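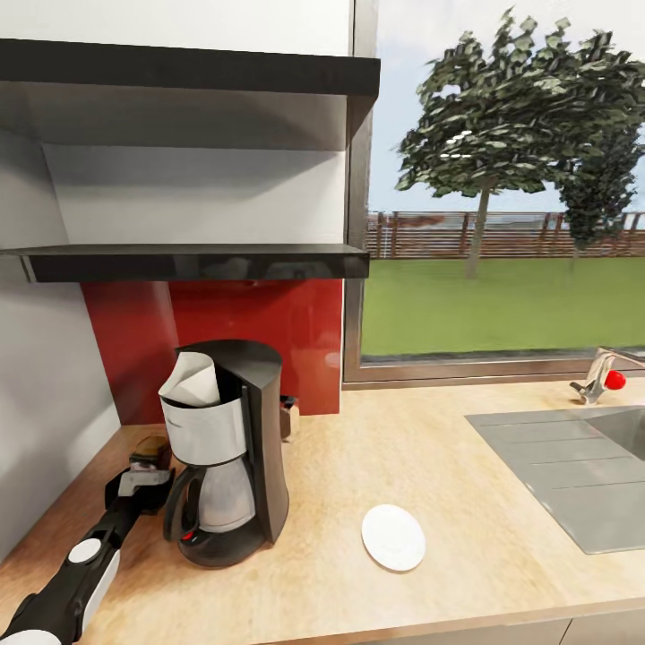

Coffee maker at the corner counter, red indicator light on.

Ticket 905
Property: Bomwood, unit 128
Category: Electrical, kitchen
Priority: Normal
Status: Closed
Opened: Friday, June 23, 2023

Problem as reported
Kitchen counter outlets lose power at random. Lights, refrigerator and stove are not affected. Pressing the reset button on the GFCI outlet brings the power back, sometimes for a few minutes and sometimes for two days. Tenant thinks it happens more in the morning but has also come home to find it off. Clock on the microwave has been reset so many times that tenant stopped setting it.

Tenant asks if it is safe to keep using the outlets in the meantime.

Reply from maintenance desk
Thank you for the report. Please stop using the counter outlets until someone has been in. If you smell burning or an outlet feels warm, switch off breaker 19 in the hall panel and call the emergency line. Do not wait for a reply on the ticket.

Can you tell us:
Does the breaker in the panel trip too, or only the button on the outlet?
Was anything new plugged in before it started?
Has there been any water on the counter or behind it?

Tenant reply
Only the button. The breaker has stayed on every time. Nothing new, same coffee maker and same toaster as last year. No leaks that I know of. It does go off with the toaster unplugged.

First visit
Panel is a 200 amp Mondo, original to the building. Breaker 19 feeds the counter outlets and nothing else. Breaker seated properly, no discoloration, screw tight.

Tested GFCI with plug-in tester. Trips and resets as it should. Ran coffee maker alone for a full brew cycle, no trip. Ran toaster alone, no trip. Ran both together, no trip. Could not reproduce.

Replaced the GFCI anyway. The old one had been painted over at least once and the reset button was sticking. Left ticket open for one week.

Tenant reply
Went off again the second morning. New outlet, same thing. I had the tap running to fill the pot but nothing was on except the coffee maker.

Note from maintenance desk
Asked tenant to keep a short log with the time, what was plugged in, and whether the sink was in use. Tenant sent five entries. Sink in use or just used in four of them. Fifth one was overnight, tenant not sure.

Second visit
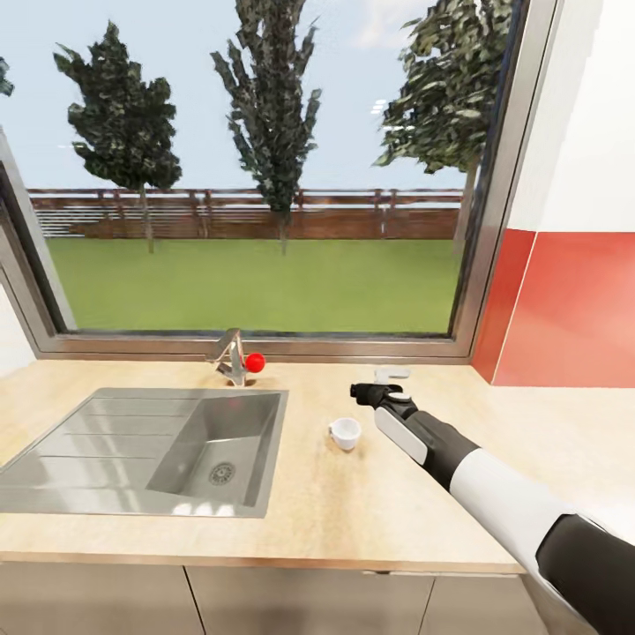

Looked for moisture first. Dried the counter and ran a paper towel along the sealant where the backsplash meets the worktop. No wet spots. Opened the cabinet underneath and checked the supply lines and the drain with the tap running full for several minutes. Everything dry, cabinet floor dry, no staining.

Disconnected the downstream outlets from the load side of the GFCI and left only the first one live. Tenant used that one outlet for three days with no trip. Reconnected the downstream run and it tripped within an hour. Fault is past the GFCI.

Insulation test on the downstream run came back low between hot and ground. Referred to Nair, our electrical contractor, as the wall has to be opened.

Contractor visit (Nair)
Junction box found behind the lower cabinets, not on the building drawings. Cover missing. One wire connector loose, with corrosion on the ground wires. A cold water line passes directly over the box. The line is not leaking but it was sweating after the tap had been on, and there were mineral marks on the top of the box.

Replaced the box and connectors and cut back the conductors to clean copper. Fitted a cover. Put foam sleeve on the cold line. Retested insulation, reading normal. Cabinet back panel refitted with screws so the box can be reached later.

Tenant reply
Nothing has gone off for two weeks. Clock is set.

Closing notes
Root cause: condensation from cold water line getting into an open junction box.
Parts: one GFCI outlet, one junction box with cover, connectors, pipe sleeve. Billed to Naltard under building repairs, no charge to tenant.
Follow-up: units with the same kitchen layout to be checked for the hidden box at the October inspection. Drawings to be updated.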